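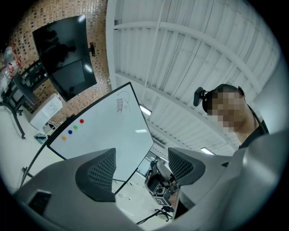
## 3. Recording rules used at the Dernstead lab

The Kusetel hand-held gripper was used for all 452 recordings. Each operator followed the same rules:

- Faces are pixelated before files leave the Drilik server.
- Cables on the floor are taped down or routed behind the tripod.
- Finger meshes are checked for tears every 48 recordings.
- Whiteboard notes must not contain names.

Rule 2 was the one most often broken – the Mok checklist had no line for it until April. The revised checklist is in Appendix B.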